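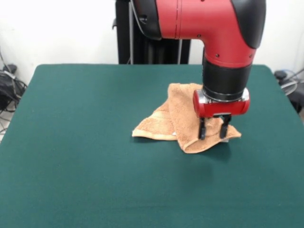
O aferidor respondeu que a balança estava certa e que o erro, se havia erro, vinha do armazém.

Conto | 26 de outubro de 2018 | por Redação

A Halto comprava sal em sacos de 200 quilos e vendia-o em sacos menores. Entre uma operação e outra faltavam sempre 2 quilos. A diferença repetia-se em cada lote, sem variação, e por isso não podia ser atribuída a derrame nem a furto. O derrame é irregular. O furto cresce.

O encarregado escreveu ao fornecedor, a Murkico, que enviou o aferidor com um jogo de pesos-padrão numa caixa forrada. O aferidor nivelou a plataforma, esperou que o ponteiro estabilizasse e colocou os pesos por ordem crescente. Registou cada leitura a lápis. Depois retirou-os por ordem decrescente e registou de novo. As duas colunas coincidiam.

Verificou-se a seguir a humidade. O sal perde massa quando seca, e o armazém tinha sido orientado a norte precisamente para que secasse devagar. O higrómetro marcava valores dentro da tolerância. O encarregado mandou fechar as portas durante cinco dias. Abertas as portas, pesou-se o lote. Faltavam 2 quilos.

Em setembro tinha-se experimentado o contrário: pesar os sacos vazios, antes e depois. A juta não explicava nada. O relatório dessa experiência ocupava 21 páginas e terminava com um espaço em branco destinado à assinatura do responsável, que não fora preenchido.

O aferidor leu-o sentado num dos sacos. Perguntou a que horas se fazia a primeira pesagem. Às seis, disse o encarregado. E a segunda? Às seis também, mas da tarde. Perguntou quem a fazia. O encarregado disse que era ele, as duas, desde que a Halto ocupava o edifício.

Nessa noite o aferidor ficou. Às seis da manhã viu o encarregado entrar, pendurar o casaco, subir o saco para a plataforma e ler o valor em voz alta. Leu bem. Às seis da tarde viu-o repetir os mesmos gestos, na mesma ordem, e ler 2 quilos a menos do que o ponteiro indicava.

O aferidor não o corrigiu. Aproximou-se do mostrador, limpou o vidro com a manga e pediu-lhe que lesse outra vez. O encarregado leu o mesmo número. A luz era suficiente. Os óculos estavam postos.

No certificado, o aferidor declarou a balança conforme e inscreveu, no campo das observações, uma correção de 2 quilos a aplicar às leituras da tarde. Não indicou a causa, que o formulário não pedia. O encarregado guardou a folha na gaveta, assinou o relatório de setembro e passou a somar.

As contas da Halto fecharam certas nesse mês. O armazém foi depois cedido à Diltow, que trouxe outra balança e manteve o encarregado.

5 comentários | Partilhar

© 2018 Majimbun. Todos os direitos reservados. | Contacto | Voltar ao topo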